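About Us

Hello, and welcome to Trollotton! I'm Isla Rennie, and I look after most of the words on this site (and a fair bit of the soldering).
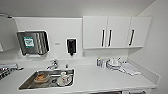
We teach robots to put things away by letting them learn from people doing it first, and the question that keeps us busy is how little teaching we can get away with. Our method is called Leckie, after the street Kenneth grew up on. Instead of showing the robot a whole job from start to finish, we chop the job into short moves and let it practise joining them up. Kitchens are brilliant for this, and awkward too! White cups in a steel sink, white bowls against a white wall, a folded white cloth on a white worktop: the robot has to find edges where there's hardly any contrast, and black handles on the cupboard doors are a real gift to it.

Our last big round used 1,573 short demonstrations. With 50 of them held back for testing, Leckie managed 34 of those cleanly, which we were chuffed with, though the misses were nearly all cups and Vimala is still cross about it. She reckons the grip is closing too early on anything with a saucer underneath. Stijn blames the shine off the steel. They've been having this argument since August and I've stopped joining in.

There are five of us. Vimala Marar runs the learning side, Stijn Van Wijk does vision, and Blair and Kenneth Imrie build the hardware (yes, related, and yes, they bicker). Blair also wrote Plovmont, our labelling tool, which you're welcome to have if you drop us a line. It's a bit rough round the edges and the undo button only goes back one step.

We like visitors, especially students and anyone who's tried something similar and had it go wrong. Mornings are best, before ten if you can, as the robot's usually busy after that.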